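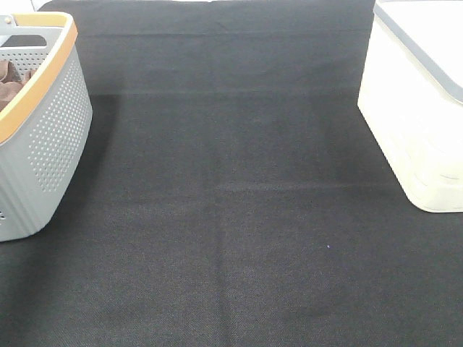 Towel Sorting at Bekosbridge

Every March I go through all the towels and cloths in the house! My friend Dinesh Saxena asked how I keep the cupboard from exploding, so I wrote my routine down for him (and for Samer, who still balls his up).
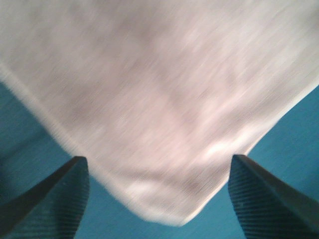
My rule for folding is corners first. I pick up a cloth, let it hang and give it a second to straighten itself out before I even think about halves. The off-white one has an edge that looks like a hem, and I love those, they make lining things up so much easier. The wrinkles down at the bottom corner I just smooth out with my palm once it's on the table. 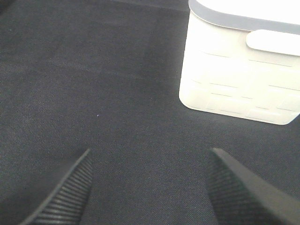
After that it's thirds, then one more fold, and into the bin standing up on end like files in a drawer. I used to stack them flat and the whole pile came down every time I wanted the one at the bottom. I'm never going back!

Next up are the fuzzy ones, which I leave for last with a cup of coffee because they never want to hold a crease. 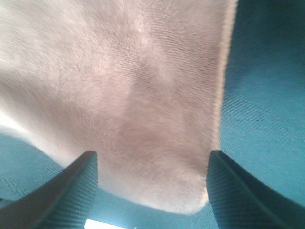 Soft, pale pink and very fuzzy up close.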